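About Sandhu Kitchen & Table Sorting

Last updated: 25 August 2020 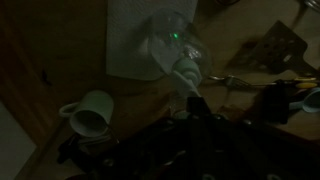
What does Sandhu do?

We sort, check and re-home everyday kitchen and table items from households that are moving, downsizing or closing up a property. Mugs, forks, spatulas, bottles and the rest of what ends up on a kitchen table are within scope. Furniture and large appliances are outside it.

Background

Sandhu was set up by Shalini Agarwal, who previously ran the stockroom at Edeo, a supplier of secondhand tableware to rental apartments. The first jobs were done at a single table in a rented unit on Notar Street. The company still works from that address and now uses the whole ground floor. Intake capacity is 600 items a day. A typical one-bedroom kitchen yields around 100.

How items are handled

Items arrive mixed and are sorted on wooden tables. Ceramics and glass are separated from metal first. Mugs are checked at the rim, the foot ring and both joints of the handle. A chip at the rim means rejection. Crazing in the glaze is recorded, and the mug is downgraded to non-food use.

Bottles with pump or spray fittings are treated as two parts. The fitting is removed, flushed with warm water and tested separately. Bottles that held cleaning products are not passed on for food or drink, whatever their condition. Unlabeled contents are set aside for the local hazardous waste drop-off and are not poured down the sink.

Slotted and perforated utensils are soaked before washing. Residue collects on the inside edges of the slots and a single machine cycle does not always remove it. Nylon heads with melted edges are discarded. Forks are checked for bent tines and grouped by overall length. Matching by pattern is done only on request and is charged by the hour.

Washed items are dried on racks, wrapped in plain paper and packed in cartons with a maximum load of 50 items. Each carton carries a contents sheet listing type, material and grade.

Records

Stock is logged in Rorkik, our internal inventory system. Each household job receives a number, and the client gets a list of what was kept, downgraded or discarded. Job lists are held for two years. Grades are A (no visible wear), B (light wear, fully usable) and C (non-food use only).

Service area and access

Collections are made within the city limits. Clients may bring items to the unit by appointment. The loading door is at the rear of the building. Cartons should be closed but not taped, and knives must be wrapped and marked on the outside.

The unit closes for stocktaking during the first week of May. Collections booked before the closure are processed after it in order of arrival.

Contact

Sandhu, 826 Notar Street, ground floor. Questions about grading should include the job number and be addressed to Shalini Agarwal.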